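Chapter 5
Winning the Work: How a Building Firm Chooses and Prices Its Jobs
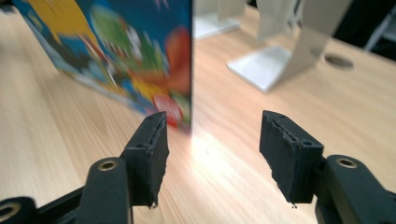 Why would a contractor turn down a job it is perfectly able to build?

A contractor may turn the job down when the price the client expects would not cover the cost of building it, or when the firm's best people are already tied up elsewhere. A job taken at the wrong price, or at the wrong moment, can eat the profit from several good ones.

If you have been reading straight through, you have now spent four chapters with us learning who takes part in a building project, how a site is found and paid for, what the drawings are meant to tell us, and how the law looks at a contract between two parties. You would be forgiven for thinking that by now we ought to be pouring some concrete. We will get there, and Chapter 7 is full of it. But before a single truck can back up to the gate, a building firm has to win the job, and before it can win the job it has to decide that it wants it. Those two decisions, whether to bid and how much to ask, are the business of this chapter. In our experience of teaching this course (and, in the case of one of us, of sitting up past midnight with cold coffee and a set of plans that didn't match the specifications), they are the part of the trade that students enjoy the most once they get going, even those who arrive swearing that they hate arithmetic.

Let us begin with a small story, which we will come back to several times.

Kozłowski is a family building firm that started out doing repairs and extensions on houses in the town of Clenden. Over time it moved into dental offices, then a branch library, then a pair of modest warehouses. By the time we meet it, the firm is being run by Leire Lozano, who came up through the site side and knows every supplier in the county by first name. Her estimator is Anselmo Aranda, a patient man who measures everything twice and writes his totals in pencil.

One morning in June, two invitations to bid arrived within an hour of each other. The first was for an apartment building of 153 units in Durklow, a larger town down the highway where the firm had never worked. The developer wanted a fixed price and an early start, and it had invited 5 other contractors. The second was for a new wing on an elementary school in Clenden itself. It was a good deal smaller. The architect, Golshifteh Fallahi, had worked with Kozłowski on the library, and only one other bidder had been asked.

You can probably feel the pull of the first one. It would have been the largest job in the firm's history, and everybody in the office had an opinion by lunchtime. Iker Escobar, the youngest of the site superintendents, was all for it, and he made a fair case: a firm that never does anything bigger than its last job will stay the size it is forever. Leire listened, and then she asked Anselmo how long it would take him to price both of them properly. His answer was that he couldn't. He could price the apartments well and the school badly, or the school well and the apartments hardly at all.

We would like you to stop at that point for a moment, since students tend to hurry past it. Bidding costs money. Somebody has to read the documents, measure the quantities, call the subcontractors, chase the ones who don't call back, visit the site, and put the whole thing together in the form the client has asked for. When the firm loses, none of that is paid for by anyone. It becomes part of the overhead, and the jobs the firm does win have to carry it. So the first question in front of Leire was where to spend her estimator's next few weeks, and only after that did it become a question about buildings.

What goes into the decision to bid

Firms go about this in different ways. Some have a printed form with a score for each heading and a passing mark at the bottom. Others have a conversation in a pickup truck. Either can work well, and either can go badly wrong, but the same matters come up again and again, and it helps to have them laid out.

The client. Does this client pay on time? Has the money for the project been arranged, or is it merely hoped for? Is the client known for settling questions quickly, or for letting them pile up until the last payment is due and then arguing about all of them together?

The type of work. A firm that has built warehouses knows how long a warehouse takes. It doesn't know how long it takes to finish bathroom after identical bathroom on six floors, with the painters waiting on the tilers and the tilers waiting on the plumbers.

The place. Distance costs more than fuel. In a new town the firm has no regular subcontractors, no friendly supply yard that will open early, and no idea how the local inspector likes things done.

The people. Every job needs a superintendent, and a good one can't be in two places. We will say more about this in the section on workload, and we hope you will forgive us for repeating it, as it is the point most often forgotten.

The terms. Who carries the risk if the ground turns out to be rock? What happens if steel goes up in price between the bid and the order? How much of each payment will the client hold back, and for how long?

The competition. With one rival, a careful bidder has a decent chance. In a crowd, the winning price often belongs to whoever left something out.

Leire went down a list very much like this one. The developer in Durklow was a company called Suken, and she telephoned Begoñe Calvo, who ran a plumbing business there and had worked for Suken on an earlier building. Begoñe was frank with her. The company was decent to deal with, she said, but the payments were slow, and a small firm would need deep pockets to wait for them. It was a short telephone call and it was worth as much as anything in the bid documents. We encourage our own students to pick up the telephone far more than they do!

The firm bid on the school. It won it, too, though not by a wide margin, and you will find the working figures set out as a case study at the end of the chapter. Whether Leire was right to let the apartments go is something you may like to argue over in class. Iker, we should mention, went on thinking that she was wrong, and we have tried to give his side of it fairly in the discussion material.

From cost to price

Once a firm has decided to bid, it has to find out what the job will cost, and then decide what to charge for it. Please keep these two steps apart in your mind. The cost is an estimate, made as honestly as the estimator can make it. The price is a business decision, made by whoever has to live with the result. When the two get mixed up, you will see an owner lean over the estimator's desk and ask whether the drywall couldn't be done a little cheaper, when what the owner really means is that the firm would accept less profit to get the job. The drywall costs what it costs. If the profit is going to be trimmed, it should be trimmed in the open, where everyone can see how much is left.

The cost itself is built up in layers. At the bottom are the direct costs: the labor, the materials, the equipment, and the subcontractors' quotations. On top of those sit the costs of running the site, such as the trailer, the temporary power, the fencing, the superintendent's wages and the cleaning. Students nearly always set this layer too low the first time they try it. Then comes a share of the home office, with its rent and its telephones and Anselmo's salary. After that there is an allowance for things that can't be foreseen, and last of all the profit.

Each of these layers gets a section to itself. We will use the school wing throughout, so that by the end of the chapter you will have watched one bid grow from a bare list of quantities to a signed offer. Some of the numbers will change along the way, as they did for Anselmo. A roofing quotation came in late and higher than expected, and one item on the door schedule had been counted under two headings. We have left these bumps in. A tidy example would have been easier to write, but it would have given you a false idea of what the last afternoon before a bid is like.

Before you go on

You don't need any mathematics for this chapter beyond percentages and a little patience. A calculator or a spreadsheet will do equally well, though we do suggest working the first exercise by hand, simply to get the feel of how a small change near the bottom of the sheet travels up to the total. It would also be sensible to have another look at the part of Chapter 4 that deals with offer and acceptance. A bid is an offer, and in many cases it can't be withdrawn once the envelopes have been opened.

The terms below are used from here on. Most of them will be explained again as they come up, and the full glossary begins on page 258.

Bid: a written offer to carry out the work described in the documents for a stated price.

Direct cost: a cost that belongs to one particular piece of the work, such as the bricks in a wall or the wages of the people laying them.

Overhead: a cost the firm would have to bear whether or not it won this particular job.

Contingency: a sum set aside within the estimate for things that can't be measured in advance.

Markup: the amount added to the estimated cost to arrive at the price.

Retainage: the part of each payment that the client holds back until the work is finished.

Section 5.1 picks up in the Kozłowski office on the day after the two invitations came in, with the school drawings spread across Anselmo's desk and a list of questions for the architect already running onto its second page.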